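3.2 Divided trays in the home
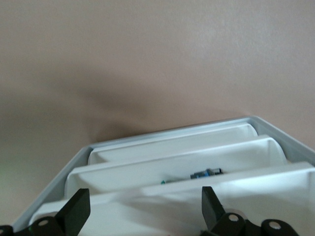
Households in the Tirkcombe survey kept small items in one of two ways: loose in a drawer, or sorted into a divided tray. Hollis and Charvát treat both as storage, but people spoke about them differently. Tray owners named a place for each kind of thing and could say when something was in the wrong one. Drawer owners mostly named the drawer.

Of the 400 households contacted, 323 returned the form sent out in May. Long, parallel compartments were favoured for pens and cutlery, while short items tended to drift along them and were harder to find.

Figure 2. White plastic organizer tray with parallel compartments separated by raised dividers. A small elongated object lies in the middle compartment.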